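Filed under: Family history, Letters & postcards

Okay friends, I promised a thread about my great-aunt's postcards and I've been putting it off since January, so get comfortable, put the kettle on, and forgive me in advance because I do go on a bit.
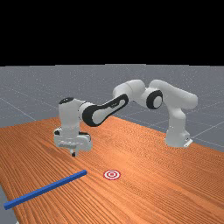

She left us a shoebox and two biscuit tins. My cousins got the good china and I got the mail, and I still think I came out ahead. Most of the cards were sent to her in Jillcombe, where she ran the front desk of a small hotel for most of her working life.

The guests wrote back to her! For years! I had no idea people did that. A man named Povilas Vanags stayed for one wet week and then sent a card every spring to tell her how his pear trees were doing. (Not well, mostly. He had a terrible time with the frost.)

I read them in order, which took me a good long while because her idea of order was rubber bands. If you ever inherit something like this, please take the rubber bands off right away. The old ones had melted into the paper and I lost a couple of stamps that way - I was sick about it.

My favorites are from Ermira Dumitrescu, who wrote so small that I had to borrow a magnifier from my neighbor. She could fit a whole wedding on one card, including who didn't dance and what the soup was like. The last line always ran up the side and around the stamp.

There's also somebody called Stan, no last name, who only ever wrote "Still here. Stan." Four cards, all from Lukudholm, all the same picture of the harbor. My mother goes a little quiet when I ask about Stan. I'm letting that one rest for now.

A few of you asked how I'm storing them. Nothing fancy: acid-free sleeves, a binder with rings that close properly, and a pencil note on the sleeve (never on the card) with the sender and the postmark if I can read it. Half the postmarks are just a smudge, so there are a lot of question marks in my binder.

I spent nearly 60 dollars on sleeves and I'd do it again. I did try the cheap ones first and they smelled like a shower curtain, so back they went.

Now a favor. One card is signed Gorazd Mladenović and he mentions a bakery on the corner "across from number 1112," with the best poppy seed roll he ever ate. No town, no street. If that rings a bell for anybody's grandmother, please write to me, I'd love to know whether it's still open.

I'm going to post a card every Thursday until I run out, starting with the pear trees. I'll type up the messages too, since the handwriting is hard going on a phone. Some of them are in languages I can't read, so I'll be leaning on you all for those, and I'll happily pay in poppy seed roll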